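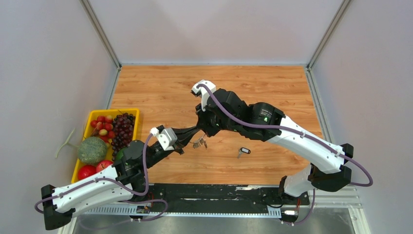
Working Beside the Arms: Automation at the Nornent Returns Room

Project report, Work and Technology module
Submitted March 26, 2025

1. Why I chose this workplace

Nornent is a storage and parcel company in Clirkville with 147 employees. Most of them drive or work in the warehouse. A small group works in the returns room, where items that were left in lockers, vans and rented storage units get sorted, tagged and sent back to customers. Keys are a large part of this. So are phone chargers, gloves and glasses.

Last July the company began moving part of the sorting work to pairs of robot arms made by Lahlou. I spent two placement periods in the returns room and wanted to find out what had changed for the staff. Most writing on the subject that I read for class is about how many jobs are lost or created. I was more interested in what a shift is like now.

2. How I gathered information

I watched shifts, kept a notebook, and talked with the returns staff during breaks. I also had two longer talks with the shift lead and one with the technician who looks after the arms. Everyone agreed to be quoted without their name. I was not allowed to copy the company's productivity records, so the figures in this report come from what I was told.

3. The work before

Before the arms, each person took a full bin and did everything with it. They emptied it, separated the items, looked for a tag or number, typed it in, bagged the item and put it on a shelf. On a busy day the room handled 200 items. Staff said the worst part was small metal things that had tangled together. Keys hook into each other and into lanyards, and picking them apart for hours was hard on the fingers. Two people told me they had wrist pain they put down to this job.

The good part, they said, was that you could set your own pace and talk while you worked. You also handled a whole case from start to finish. One woman said she liked knowing that a certain set of keys had gone home because of her.

4. The work now

The arms are meant to take over the handling of small objects: picking them up, passing them from one gripper to the other and putting them down apart. Each pair works in its own walled cell on a wood-topped table.

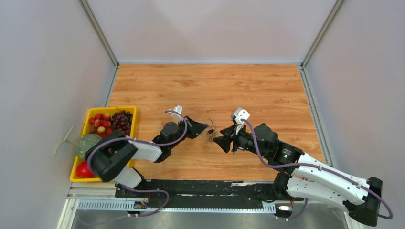 The passing step takes the most attention from staff. A thin or light object can be hard for the arms to grip, and when a pass fails the cell stops and a light comes on at the desk. Someone then has to walk over, pause the arms, reset the object and start again. The technician said an experienced worker can clear a stop in 54 seconds. New workers take longer, mainly from checking twice that the arms are paused before they reach in. I think they are right to check.

Reading tags, deciding who an item belongs to and calling customers are still done by people. So is anything odd, like a bag with medicine in it.

5. What changed for the staff

Hands and wrists. Everyone I spoke to said their hands feel better. This was the one point with no disagreement.

Attention. Several people said they go home more tired in the head than before. They are typing or on the phone and also listening for a stop. One man compared it to cooking while minding a child. The shift lead has tried giving one person the stops for 60 minutes at a time so the others can do desk work without a break. Most liked this, though the person on stops found it dull.

Talk. The desks were moved to make room for the cells and now face the wall. People talk less. The company did not plan this and the shift lead only noticed when I asked about it.

Skills and pay. Four workers went to a short course at the Merimton training center on pausing, resetting and basic care of the arms. They have been added to the list of people who can sign off a cell. Their pay has not changed, and three of them brought this up before I asked – it is clearly a sore point. The manager told me it will be looked at in the next pay round.

Jobs. No one was let go. One worker who retired was not replaced, and some of the younger staff see that as the same thing done slowly.

6. Limits of this report

I only saw one room, and I was there when staff were still learning the system. People may also have been careful about what they said to a student the manager had introduced.

7. Suggestions

I would turn the desks back toward the room, or at least some of them. I would keep the rotation but make the turns shorter. The course should be open to everyone in returns, and the company should say in writing what finishing it means for pay. I gave these points to the shift lead at the end of my placement, and the desk layout is on the agenda for the next staff meeting.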